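Tonska 长杆螺丝刀与开口金属料箱试用评价

本评价由普里尔坦港(Priltanport)工具管理室整理,供各工段申领手工具和周转容器时参考。试用自五月开始,涉及两件物品:Tonska 长杆螺丝刀一把,Echeverri 敞口金属料箱一只。试用人为 Isla MacLeish 与 Gillespie Kerr,评价意见经两人核对后定稿。

一、螺丝刀

该螺丝刀杆身细长,适合伸入较深的壳体或两侧有遮挡的位置作业。试用人先后在 18 处深孔紧固点使用,刀头与螺钉槽口配合良好,未出现明显滑脱。杆身较长,侧向受力时略有弹性,初次使用者需要适应;对已经锈死的螺钉,建议改用粗杆型号,不宜以本品强行拧动。

手柄握感扎实,戴薄手套操作时不易打滑。手柄尾端较圆,长时间施加轴向压力,掌心负担尚可接受。MacLeish 认为手柄直径对手掌较小的人员稍粗,Kerr 则无此感受。对此双方意见保留,申领时以本人试握为准。

不足之处有两点。其一,杆身没有刻度,估测孔深时须另备量具。其二,随附的塑料护套过紧,取下费力,试用第二周起即停止使用。护套问题已转告供货方,截至本文定稿尚未收到答复。

二、料箱

料箱为灰色金属材质,上方敞口,尺寸较大,长螺丝刀可以平放在箱底,不必斜靠箱壁。对习惯将长杆工具与条状料件同箱周转的工段,这一点较为实用。此前使用的 Purik 塑料箱长度不足,工具须斜放,取用时容易带出其他物件。

箱底平整,条状料件平放后位置稳定。金属内壁的主要问题在于外观保持:划痕、擦痕和污迹都比较显眼,放置在接待区域或展示台面上不甚得体。就使用功能而言,上述痕迹不影响盛放。 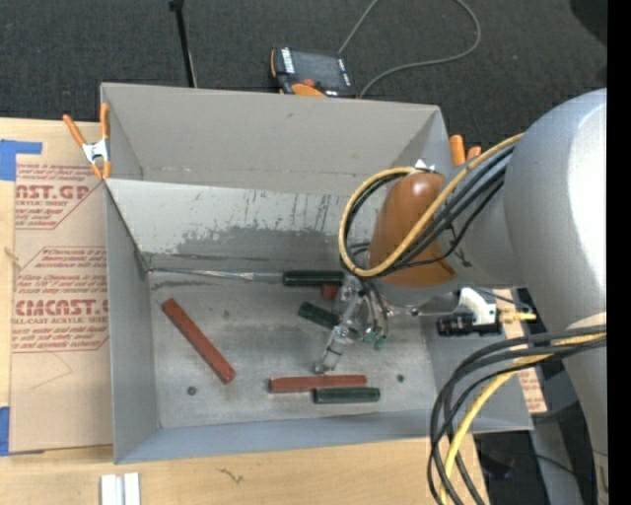
清洁方面,以湿布擦拭可去除浮尘,较深的划痕则无法恢复。工具直接投入箱内时声响较大,与办公区相邻的工段宜在箱底加铺薄垫。加垫后取放细小零件反而不便,垫子纹理容易卡住垫圈和短螺钉,因此小件仍应另用带盖盒存放。

料箱空置时单人即可搬动,装满后建议两人搬运。箱体没有隔板,绿色手柄的螺丝刀与深绿色料件混放时,匆忙之间不易分辨,Kerr 在试用记录中两次提到这一情况。工具管理室建议将螺丝刀固定放在靠后一侧,料件放在前侧,交接班时按此检查。

三、评定与申领

按工具管理室 200 分制评分表,螺丝刀得分高于料箱,两者均列入可申领目录。螺丝刀首批配发 17 把,优先供应装配工段;料箱首批配发 7 只,由各工段负责人签收。原有 Purik 塑料箱继续用于短件存放,暂不回收。

申领表须注明使用地点及保管人。螺丝刀刀头出现卷边、崩口时应立即停用并退回,不得自行打磨后继续使用。料箱如有变形或边缘起刺,同样按退回处理。粗杆型号的试用另行安排,有意参加的人员可于每日下午四时前到工具管理室登记。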